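News from the Putcombe office
Dec 3, 2020

If you've been up to the second floor lately you'll know that the old returns room has become the busiest corner of the building, and we're delighted about it! Putcombe is the first of our sites to try out robot hands for sorting returned toys and games, and the team up there have been working with them since June.

For anyone at Stellton or Chevalier who hasn't followed this, returns used to be the job we all took turns at and all dreaded a bit. Every box had to be opened, tipped out and checked piece by piece, with a lot of bending down and a lot of sore wrists by the end of the day. In our heaviest week we had 509 boxes through the door (the marbles alone could finish you off). The Foken project was set up to hand over the dullest part of that, the picking up and putting down, and leave the checking to people.

What has changed most is the rota. Shifts on returns are now up to 4 hours, where they used to fill the day, and 15 of us have done the training so far. You learn to guide the arm through a pick, to spot when a grip is going wrong, and to stop it properly. It's odd for the first hour and then rather good fun, a bit like helping a very patient toddler. Several people who had never touched anything like it are now the ones the rest of us go to with questions.

Small round things are still the hardest. A box or a book has sides to get hold of, but a ball needs the fingers to come in evenly, and carpet makes it harder again.

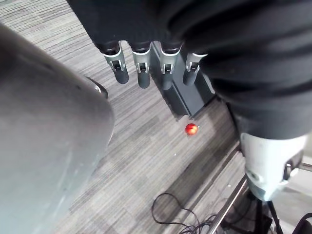

We've asked for more time on those in the new year, along with soft things such as finger puppets, which bring troubles of their own. There were worries at the start about hours and jobs, and fair enough. All 16 posts in returns are staying, and the time saved is going into repairs, so more toys can go back out to families with their missing bits replaced. The repair bench has wanted that for years!

The next training round is open to all three sites. Put your name on the sheet by the returns room door, or ring the Putcombe front desk if you're based elsewhere. Flat shoes, please, and bring a mug.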